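Term Project Report: Dust and Bit Wear on a Hand-Held Rock Drill
Mining Technology, Clokham campus

I picked this topic because I'd spent a summer at the Gralldale quarry watching people swap drill bits and grumble, and I wanted to know whether the grumbling was fair (mostly it was!). My question was pretty simple: if you change how much flushing water goes down the hole, does the bit last longer, and does the drilling get any quicker?

The drill was an older Pullix air-leg machine that the campus keeps for teaching. It's heavy and loud and I grew very fond of it. Our rock was a sandstone block from Gralldale, which is fairly even all the way through except for one band of coarser stuff near the bottom that gave me grief all through May. I drilled 20 holes, half with the water valve wide open and half with it throttled back. Two of the throttled ones jammed when I hit that coarse band, so I left them out, and everything I say from here on is based on 18 holes.

Measuring was the fiddly bit. I wanted air pressure at the drill inlet and water flow at the same time, and the logger I borrowed from the Eklund lab only liked one input at once, so I spent a good week sorting that out and reading the manual over and over.

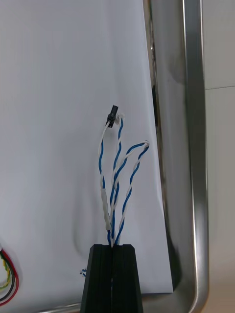 Once both readings were coming through together I could finally get on with it. The logger holds 2,000 readings before it starts writing over the old ones, and I found that out the hard way on my first long hole. After that I cleared it between holes and wrote the start time on a bit of tape stuck to the block.

With the valve open, the holes went in faster and the bit came out with its edges in much better shape. Throttled back, the cuttings packed in behind the bit and I could feel the drill labouring. I measured bit wear with calipers across the gauge, always at the same marks, and the throttled bit had lost noticeably more metal by the end.

If I did it again I'd go for 100 holes and a second rock type, and I'd ask for a proper pressure regulator on the compressor. Mine drifted whenever somebody else in the workshop used the line, and you can see the dips in my graphs (Appendix B). I'd also like to try different bit shapes, but that's a whole other project.

Clokham Mining Technology student reports | Page updated 22/12/2025 | Contact the department office | Back to top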